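# Finding Your Way at Skurnholm: Building Signs and Landmarks

Group members: Wakana Kinoshita, Keegan Gilchrist, Kohei Oshima

Our project looked at how new students find the right building on the Skurnholm campus. Most of the teaching blocks went up in the same period and have similar gray fronts and long rows of windows. We wanted to know what people use to tell them apart, and whether the current signs help.

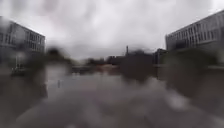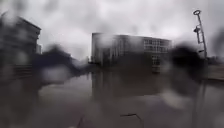 *Figures 1 and 2. Multi-story buildings on the campus, with an overcast sky.*

## Background

The buildings have official names, but the timetable uses letters and the wall signs use both. Gurkent Hall is Block C on the timetable, and Ekum Hall is Block F. The campus map was last redrawn before the Kudo Library moved, so it still shows the library at its old address.

We chose this topic after Keegan missed the first half of a lab in his first term. He had gone to the second floor of the wrong block and waited outside a locked room with the right number on it. Room numbers repeat in every block.

## What we did

We ran an online survey in March. It was sent to the 1,034 students in our year, and 444 answered. The questions covered how often they had gone to the wrong building, what they looked for on the way, and whether they used the printed map.

We also did walking tests with 19 students from the evening program, who had not used the main campus much. Each one started at the bus stop and was given a room number in Gurkent Hall, then one in Ekum Hall. One of us walked behind and wrote down the route and every stop. We didn't answer questions until the person reached the door or gave up.

## Results

Signs came lower in the survey than we expected. The most common answer to "What do you look for?" was the shape or position of a building, followed by other students walking the same way. Several people said they count blocks from the bus stop - this works until they come in from the parking lot side.

In the walking tests, most people stopped at the corner between the two halls. Some waited there for up to 3 minutes before picking a direction. The sign at that corner gives names but no letters. People who had looked at the timetable that morning had only the letter in mind, so the sign was no use to them.

The printed map was used by very few people in either part of the study. Kohei thinks this is because the north arrow points to the right side of the page, but we did not test that.

## Problems with the study

The walking tests were all done in daylight. Evening students arrive after dark for half the year, and the wall signs are not lit. We should have split the tests between afternoon and evening.

Our survey question about the map was also badly worded. It asked about "the map" without saying printed or phone, and we had to leave out some of the answers.

## Recommendations

- Put both the letter and the name on every outdoor sign, starting with the corner between Gurkent and Ekum.
- Add the block letter to the room numbers, so that 204 becomes C204.
- Redraw the map with the library in its present place and north at the top.

Hideaki Shimada in the facilities office has a copy of our route notes. He told us the room numbers could be changed over the summer, but the outdoor signs come out of a different budget.

We thank our instructor, Kazue Uchida, for her comments on the first draft of the survey.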